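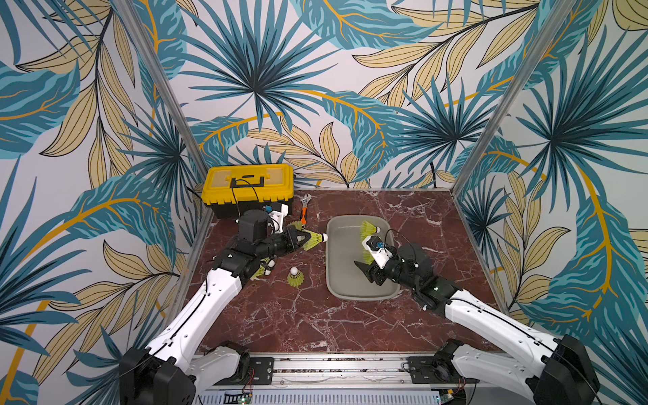 Fig. 1. Palm fronds in teal and dark blue, with cream leaves and golden-orange stems on off-white.

Leaves Everywhere: Tropical Wallpaper in Prestville
Design and Everyday Life, final project report

Why I picked this

I grew up in a house with beige walls. My mom called the color "oatmeal" and my dad called it "the color it came in," and I don't think either of them ever thought about it again. Then I moved to Prestville for school and suddenly every place I went for coffee or noodles had a jungle on the wall! Banana leaves, palm leaves, those big ones with the holes in them (monstera, I know that now). Prestville gets snow in November. There isn't a palm tree anywhere near here. So my question was pretty simple: who is putting all these leaves up, and do the people sitting next to them even like them?

My partner for the first half was Thibault Pichon, until he switched to the typography group. He did a lot of the early walking around with me, and the map in the appendix is his.

What I did

I spent 6 weeks on this. I visited seven businesses with leaf patterns on at least one wall and sketched each one in my notebook, because two of the owners weren't crazy about photos. I talked to whoever was in charge if they had time. After that I asked 30 customers the same short set of questions, mostly while they were waiting for food. The full list is in the appendix, but the main ones were: did you notice the wall, do you like it, and would you have it at home?

I should have written down people's ages. I didn't think of it until I was already typing up the answers, and by then it was too late to go back and find them.

The owners

The owner of Sodach, the café by the bus station, had the best story. She bought her paper on clearance and it was one roll short, so the strip behind the coat rack is a completely different pattern (ferns, much smaller, kind of a mossy green). She says customers have complimented the ferns more than the palms. I sat there for a whole afternoon looking back and forth between them and I have to say I'm on the fern side.

At Skunby, the noodle place, the leaves were already up when they took over the lease. They meant to paint over them and kept putting it off, and then people started taking birthday pictures in front of that wall, so now it's staying. I really liked this one because I had gone in assuming somebody made a big decision about every wall, and here was a wall that just sort of won.

Yung-ching Tai works at Iwasaki, the paint and paper store on the hill, and she let me go through the old sample books in the back. This was my favorite day of the whole project!! She taught me about the "repeat," meaning how far you go before the picture starts over. Big leaves usually need a big repeat, and a big repeat means you waste more paper lining up the strips. She also told me that overlapping leaves are kinder to beginners than stripes, since a stripe that's a little crooked stays crooked all the way to the ceiling, and a leaf that's a little off is just a leaf.

We talked about background color too. She thinks people choose a paper for the leaves and then live with the background, so she always tells them to squint at the sample. I tried it and the off-white ones stay a lot calmer than the black ones.

The customers

Most people noticed the wall and most of them liked it. Far fewer wanted it at home. The word I heard over and over was "busy." One man said he'd feel like something was watching him sleep. A woman at Sodach said she'd do a bathroom but never a bedroom, and after that I started hearing "bathroom" from other people as well, so it seems like small rooms get a pass.

A couple of people told me they loved the wall and then couldn't say what color it was. I wish I'd made that one of the actual questions.

Problems

Standing in a line asking strangers about wallpaper is awkward. I got better at it once I stopped saying "survey." Also, all my places sell food or drinks, so I can't say anything about offices or hair salons, and I didn't ask what anyone paid.

If I had another semester I'd go back in the summer and see if people answer differently when it's green outside. I'd also like to try hanging a strip myself. Yung-ching has offered me the end of a roll, and my landlord is thinking about it.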